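Speaker notes: "What the planner thinks it saw"
Belport meetup, evening slot, 7:30. Keep to 25 minutes, leave the rest for arguing.

**Opening (no slide)**

Don't do the bio. Say the name, say Bemix, say I maintain the grasp planning side, and move on.

Start with the number. Last September our dashboard said 978 successful placements. I didn't believe it. I spent a good part of that month finding out why, and this talk is what came of it. If anyone came hoping to hear that learned manipulation is solved, there's still time to get to the bar.

Ask for hands: who has a success metric computed by the same stack that moves the arm? Wait. Most of the room should go up. Leave mine up too.

**Slide 2: the stack, quickly**

Go fast here, they all have a version of this diagram.

- Head camera feeds a segmenter and a pose estimator
- Poses go into a scene graph, which we call the table
- The planner reads the table and emits a grasp and a place target
- The hand controller closes until the finger currents say stop
- A checker reads the table again and votes yes or no

Point at the last arrow. The checker reads the table. It doesn't read the world, it reads the same scene graph the planner wrote its intentions into. When the pose estimator loses a small object under the palm, the tracker carries the last estimate forward along the planned path. So the object arrives exactly where we wanted it, every time, on paper.

Delia Nistor spotted this in the logs before I did. Credit her by name, she'll be in the second row pretending not to listen.

**Slide 3: why coasters**

People laugh at the coaster task. Let them. A figurine on a coaster is a nasty little problem: the thing you're placing is smaller than the hand, the target is thin, and the hand covers both at the moment you care most. You don't get that from stacking big cubes, and big cubes are what most of the demo reels are made of.

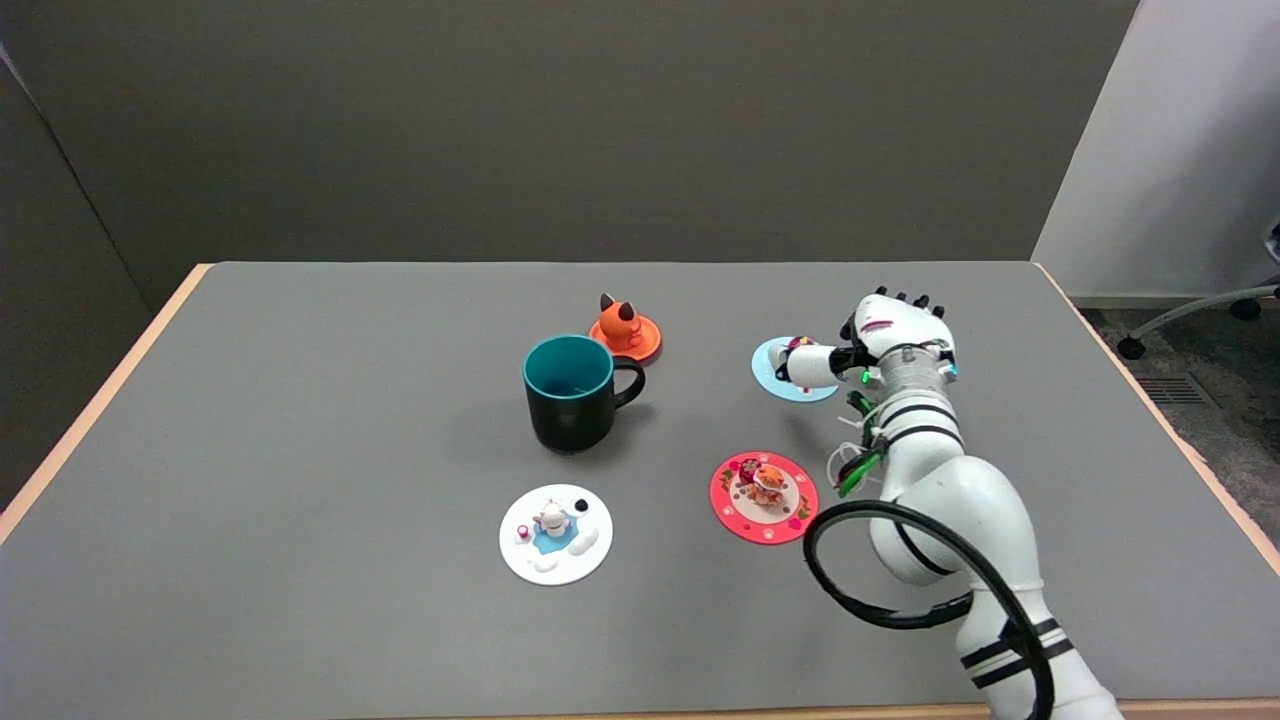
Occlusion is where the software starts making things up. With the hand over the target, the head view has very little to say about what's between the fingers, and our pipeline used to fill that gap with confidence. The pose estimator would return a number, the number would have four decimals, and nothing downstream asked how old it was.

Mention color here. Small dark things in dark-tipped fingers are a bad case for our segmenter. It likes to hand the object's pixels to the hand. We saw it do the reverse too, where a fingertip got promoted to an object and the planner tried to go pick it up.

(If someone asks about depth: yes, we have it, no, it doesn't help much at that distance from the palm. Noise is on the same scale as the thing we want to measure.)

**Slide 4: what we changed**

Keep this boring, it was boring work.

Every pose now carries an age and a source. Source is one of "seen," "carried" or "guessed." The checker may only vote yes on "seen." After a release, the arm has to back out and clear the target before the checker is even called. This costs us 2 seconds per placement, and I had to fight for them. There was a strong feeling in the building that a slower demo is a worse demo.

Then we replayed the old logs under the new rule. Of those 978, 700 kept their yes. The rest went to "unknown."

Pause here. Be careful with the wording: unknown doesn't mean failed. Some of them were surely fine. I just can't tell you which, and neither could the dashboard, and the dashboard was in a funding deck.

**Slide 5: the Bouzid planner**

Bouzid is our in-house name for the newer planner, the one with the learned cost. Expect questions, since people have seen the clips.

What I'm willing to say: it picks better approach angles than the old sampler when the table is crowded. It routes around a mug handle without being told what a handle is. I've read enough plans to believe that much.

What I'm not willing to say: that it understands the scene. Swap the coasters around and it's fine. Change the table height without telling the calibration and it will drive a finger into the surface with perfect poise. A human would notice. Our force limit notices, and I trust the force limit more than I trust anything else in the repo. It's 70 lines and I can read all of them.

Cables get a line of their own. The planner's collision model has the arm and the table in it, and no cables. A loop of cable is a moving obstacle attached to the robot, and we handle it by sweeping a fat capsule around the forearm and hoping. I'd like to hear from anyone who does better — I mean that, come find me after.

**Slide 6: Brindside rerun**

Brindside let us run the same task on their table with their lights. Results were worse, as they should be. Don't show the bar chart unless asked, the sample is too small to hang an argument on and someone will photograph it.

**Last slide: three questions to take home**

1. How old is the pose your checker trusts?
2. Could your success rate go up if the camera were unplugged?
3. Who is allowed to say "unknown"?

On the second one, tell them we tried it. Ours did go up.

Questions. Repeat each one into the mic, the back row couldn't hear last time.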